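Kadbridge tabletop teleop set – README

Last edit January 4, 2018. Replaces the August notes, wich were half wrong.

What this is
Demonstrations of a two-arm robot doing small jobs on a table, driven by remote control. A person holds the Lasska leader handles, the arms copy. No scripted motion anywhere. We made it to train grasping and handover policies, you may want it for something else, fine.

Counts
Episodes kept: 1,731
Episodes recorded: 2,173
Episodes with both arms in contact with the same object: 368
Operators: 2

The gap between recorded and kept is mostly operator aborts and dropped wrist streams. Dropped ones are not in the download. Ask if you want them, they're on a drive here.

Tasks
- pick and place, single object, either arm
- push object to a target spot
- handover, left to right and right to left
- two-arm hold, cable-y and awkward parts

Two-arm holds are the hard ones. Operators slow down a lot, expect long stretches where almost nothing moves. Don't trim these blindly, the small corrections are in there and the policies seem to need them.
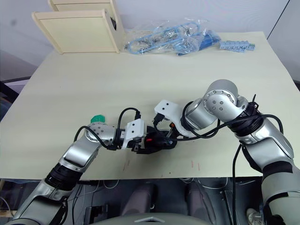 Head view, two-arm task. Both grippers at the black part, middle of the table.

Arm cables are external and they swing. In head view they sometimes cross in front of the forearm or the gripper. We left that in. If you're masking the arms, mask the cables too or you get odd leftovers.

Streams
head – color, fixed, covers the table and a bit of what's below the front edge
wrist_left, wrist_right – color, move with the gripper
joints – both arms, position and velocity
grip – opening command and measured opening
leader – raw handle readings, before smoothing

Everything is stamped by the recording PC using the Tawfik logger. Wrist streams lag the joints a little. Offset is stored per episode in sync.txt, apply it yourself, the loader does NOT.

Wrist cameras
Good for the last bit of an approach, not much use before that. Fingers sit low on both sides of the image, so left/right centering is easy to read. The object often fills most of the view. Shiny dark shells pick up highlights and the table reflects too, so fixed thresholds won't hold up. We tried.
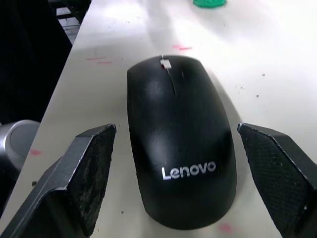 Wrist view, computer mouse between the fingers, small gap either side.

Finger pads get dirty and worn over time. Table has pink and red marks on it, also specks. Not labels, not targets, please don't use them as anchors. Background objects got moved between sessions and nobody wrote down when.

How to load
Unpack, point the Bornix reader at the top folder, call it with the episode number. One folder per episode. Numbers have holes where episodes got dropped, so loop over the folder list and not over a range.

Labels
One line of text per episode, typed by the operator right after. Spelling varies ("mouse", "pc mouse", "mous"). A success flag too – it's the operator's own call and a bit generous on pushes. Two-arm flags were checked again later by the other operator.

Known problems
- leader readings clip at the end of the handle travel, left side worse
- some grip values stay flat for a moment after closing, logger bug, fixed in later episodes
- exposure jumps at the start of an episode, skip the first few frames
- both operators right handed, and it shows. Left arm does less
- train/test split is random by episode, so same objects in both. Make your own split if you care about new objects

Not included
Force data, depth, audio. No camera calibration for the wrists yet, only head. Will add when its done.

Use
Research use ok, name Kadbridge in the paper. Don't repost the raw files, link to us. Bug reports go to the tracker, include the episode number or we can't find anything.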